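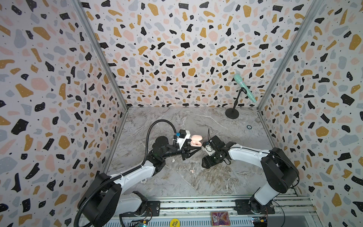 阿里夫·加齐认为,潮位表的误差不在仪器,在基准点。他把这句话写在交接单的备注栏里,没有署名,字迹所有人都认得。

默港的验潮井建在旧码头北侧,井深22米,井壁为铸铁,内径不足一米。浮子通过钢索带动记录筒,记录筒每天转一周,墨线画在方格纸上。按规程,值班员每日两次核对井内水位与外侧水尺,差值超过两厘米须登记。六月以来,差值从未超过一厘米,而拉里里灯塔那边寄来的曲线却一天比一天高。

我接班的时候,加齐已经在这里干了很多年。他教我的第一件事是读水尺:眼睛与水面平齐,取三个波峰和三个波谷,求平均,不得凭印象修正。第二件事是不要相信特拉拉塞尔公司的年报。该公司承包了两处站点的维护,年报把所有数据统一换算到一块铜标上,铜标嵌在海关大楼的台阶侧面,编号64。

“台阶在沉。”加齐说。

我问沉了多少。他说不知道,所以才要测。

水准测量从6月25日星期六开始。路线从海关台阶出发,经鱼市、盐仓,上坡到礼拜堂后面的基岩点,全长约2,000米,往返各一次。我扶尺,他看仪器。每站前后视距相等,读数报两遍,他记一遍,我复诵一遍。鱼市那一段地面有冰水,尺垫打滑,重测了三站。到盐仓时起了风,水准气泡不稳,他让我站到上风处挡着,自己蹲下等。

等风的时候他谈起保罗号。那是一条运石灰的平底船,吃水按潮位表计算,余量留了四十厘米。船在进港航道搁浅,船底裂开,海水进了石灰舱。调查报告的结论是船长判断失误。报告引用的潮高,出自64号铜标。

“船长姓什么?”我问。

“也姓加齐。”他说,然后把眼睛贴回目镜,报出下一个读数。

返测在傍晚结束。往返闭合差三毫米,在限差以内。他在盐仓的秤台上铺开手簿,从头算到尾,又从尾算到头。海关台阶比旧图上标注的高程低了45厘米。我核算了一遍,结果相同。

依照程序,基准点变动须报送水文处,附原始手簿、仪器检定证书和两名测量员的签字。我签了。加齐把笔拿在手里,先检查我签的日期,再检查证书上的有效期,最后才写下自己的名字。他写得很慢,姓氏的最后一笔拖得太长,越出了表格线。

七月,水文处回函,一页纸,说明收悉,铜标停用,历年潮高自即日起另行改算,已经发布的调查结论不在改算范围之内。函件末尾要求归还一把借用的五米塔尺。

加齐读完,把回函夹进手簿,放到架子第二层,与当年的记录纸放在一处。随后他看了一眼钟,离第二次核对还差几分钟。他戴上手套,提着灯下到水尺旁边。我在上面掀开井盖,放下测绳。

“三个波峰,”他在下面喊,“三个波谷。”

我报了井内的数。他报了外侧的数。差值八毫米,无须登记。

我还是记了下来。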